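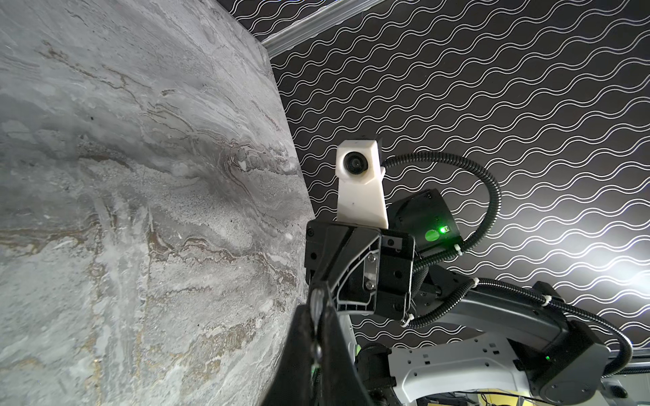
Figure 4.1 The wrist of one arm, with its lens, cables and green status light.

Chapter 4: Two Arms, One Task

When I started teaching the after-school robotics club, I figured the second arm would be the easy part. You've got one arm working, you bolt on another, and now you have twice the robot, right? Well, I had 481 lines of student code that said otherwise!

So this chapter is about getting two arms to share a job. We'll stick with one project the whole way through, which my students named Katona (I never got a straight answer about why), and the task is handling padlocks. I love padlocks for this. They're small, the shackle swings around, and a good grip on the body can be a terrible grip on the shackle.

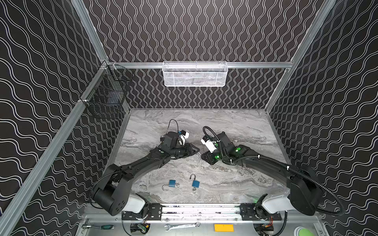
Damilola Garba thought we should have begun with foam blocks and saved locks for the end of the term, and she told me so every April. Fair enough – blocks are kinder to beginners. But a block looks much the same whichever way you turn it, and I want you worrying about direction from page one.

Before you write any code, grab a partner and try the job by hand. Use two fingers on each hand and keep your wrists stiff. Who holds? Who moves? Write down every time you bump knuckles, because those notes turn into your first motion plan in Section 4.2.

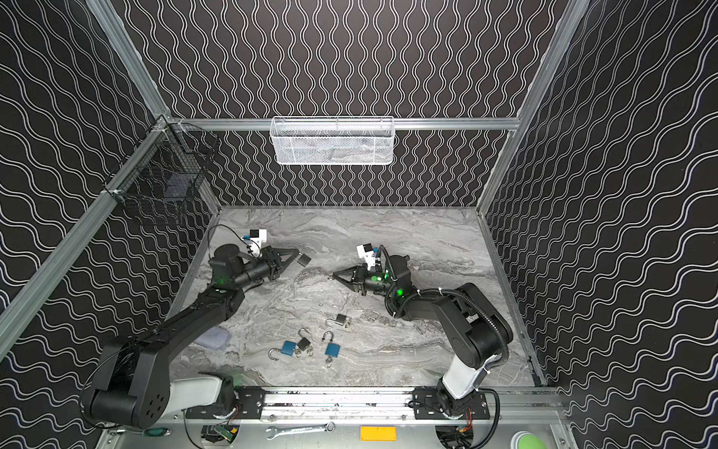

Photo: Costel Căpraru / Katona student project

Once your plan works for a single lock, add more, and mix the colors and sizes. Four is plenty for now. You'll have to decide which one to go for first and which arm should reach for it, and that's where we pick up in Section 4.1, with the space both grippers have to share.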